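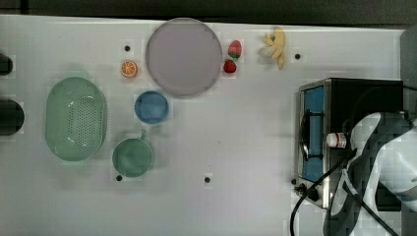

Fitthorpe Puts Robot Arms to Work at Malevley Sorting Benches, and the Bench Crew Runs Them

MALEVLEY - Fitthorpe, which cleans and repacks play kitchens for preschools and toy libraries, has moved robot arms onto the sorting benches at its Malevley workshop. The 17 people who work the benches have kept their jobs, and four of them now spend most of the day teaching the arms.

Toy kitchens come back to Malevley in mixed crates. A bowl, a mug, a colander, a banana and a couple of strawberries can all land on the same table, next to the stove they were played with. Until this spring, every piece was picked up, checked and put in its bin by hand.

"I did that for 11 years and my wrists could tell you about every one of them," said Dolores Iwasaki, bench lead. "Now I set out a table, show the arm what I want, and watch how it goes about it. When it grabs a bottle in a silly way, I get to fix that - and I love that part!"

Training starts with small jobs, such as holding a little bottle level over the stove top or moving fruit to a plate. Bench staff choose the jobs themselves and change the layout between runs. They also decide when an arm is ready for a live crate, and any of them can take it off the line.

The control software, called Warnum, was set up with the help of Delacroix, an engineering firm that spent 13 weeks in the workshop.

"We came in with a long list of tasks and the crew threw half of it out," said Arlo Crenshaw, project engineer at Delacroix. "They knew which pieces roll, which ones stack and which ones always end up inside something else. The list we have now is theirs."

Inspection and final packing are still done by people. Shifts have been rearranged so that everyone rotates between the arms and the packing tables, and the Sunday catch-up shift has been dropped.

"People asked for that Sunday back for a long time, and I'm thrilled we could do it," said Roya Mahmoudi, operations manager at Fitthorpe. "Pay stays the same, and those who train the arms get a higher grade."

A second group of bench staff begins training in February.

Press contact: Mirjam Holzer, Fitthorpe, Malevley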